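Foswood Course in Room Care and Storage
Handout 5: Concrete floors and small items
August 2018. Prepared by Amerley Quaye 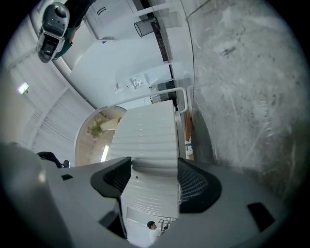 Fig. 1. Gray concrete surface with specks, scuffs and pale streaks; a black mesh wastebasket and a white cabinet at the upper left.

1. Reading the surface
Before cleaning any concrete we look at it first. Please learn to separate three words. A speck is a small dark point and very often belongs to the material. A scuff is a mark from rubbing. A streak is long and usually pale. In Fig. 1 you find all of them on the same surface, so it is good for practice.

2. Order of work
Move the light things first, for example the wastebasket. A mesh basket must be brushed from inside and outside. Sweep, then wipe with a damp cloth, 2 passes, the second across the first. Do not use acid products on concrete, also not on marble.

3. Narrow places
Small items collect in strips beside a wall or a panel. In the figure there is a small brownish wooden item and some white clutter in such a strip. Sort by hand before you sweep.

4. Ribbed objects
The white object in the middle has even ridges. Dust stays between ridges, therefore wipe along them and use a soft brush after.

Homework for September: Coppens, chapter 2, and the floor plan exercise of Senyo Dramani.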